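Ask anyone in Tranton where the good chairs come from and you'll be sent down the hill to the old Hukiris mill, where 351 secondhand armchairs wait under one roof. I went for an hour and stayed until closing!

Most are midcentury pieces with sturdy bones and tired fabric. The shop sells wool and velvet by the yard, and the Benavides workshop next door will teach you to stretch it yourself — hammer, tacks and all. My first corner looked lumpy. My second was lovely.

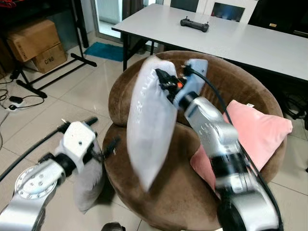 Is it worth reupholstering an old chair? If the joints are tight and you love the shape, go for it; a basic seat took me one evening and cost less than 300 dollars.

Start small, with a drop-in dining seat, and save the wingback for winter.

Related
Ternudine's last button maker
Rugs that outlive the house
A porch for under $400

Comments
Did my grandmother's rocker last September. Sore thumbs, zero regrets.
Do they take trade-ins?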